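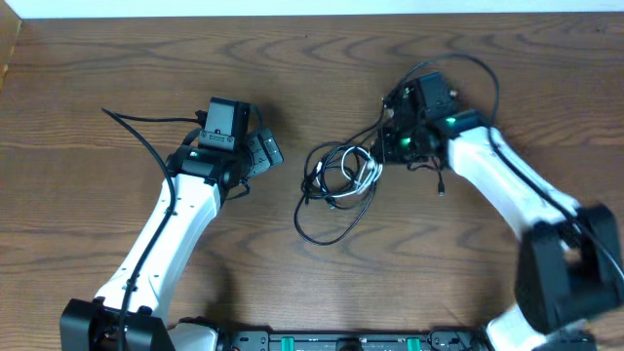 Section 7. Oiling and Care of the Table Top

Please read this whole section before you open the oil can. The work is not difficult, but it goes better when you know all the steps first.

The Girnetti table is delivered with one thin coat of oil from the factory. This coat protects the wood during transport only. Before you use the table for food, drinks or writing work, it must get two more coats.

What you need

Dodeo table oil, clear
Sanding paper, grit 240
Three cotton cloths without color
A vacuum cleaner with a soft brush
Thin gloves

First oiling

1. Place the table in a room with normal temperature and open one window a little. Do not work in direct sun.

2. Sand the top lightly by hand. Follow always the direction of the grain. Use only the weight of your hand and do not press on the corners.

3. Remove the dust with the soft brush, then wipe one time with a dry cloth.

4. Shake the can well. Pour a small amount of oil in the middle of the top and spread it with the second cloth until the whole surface is covered.

5. Wait 40 minutes. If some places look dull during this time, put a little more oil there.

6. Wipe away all oil which the wood did not take. Use the third cloth and change to a clean side often. The surface must not feel sticky under the hand.

7. Let the table rest until the next day. Then repeat steps 3 to 6 with clean cloths. Do not sand between the coats.

CAUTION: Cloths with oil can start to burn by themselves. Put them in water directly after use, and keep them in a closed metal container until you can dispose of them.

Note: The top can be used with care after the second coat has rested one night. It gets its full hardness after 5 days. Until then, do not put a tablecloth or a rubber mat on it.

Daily cleaning

Use a damp cloth, well wrung, and dry after. Water which stands on the wood longer than a few minutes can leave a ring. Do not use ammonia, scouring powder or microfiber cloths.

Removing a ring or a small scratch

1. Let the wood dry completely.
2. Sand the place lightly along the grain, and also a little outside of it, so that no edge is visible.
3. Apply oil as in steps 4 to 6 above.

Note: A repaired place can be lighter than the rest for some weeks. The difference becomes smaller with daylight.

Yearly care

One new coat per year is enough for most homes. We recommend November, before the heating makes the air very dry. Tighten the leg screws at the same time, see Section 5.

For questions about oil or spare parts, write to Tyra Wikström at the Girnetti service desk and give the number printed under the table top.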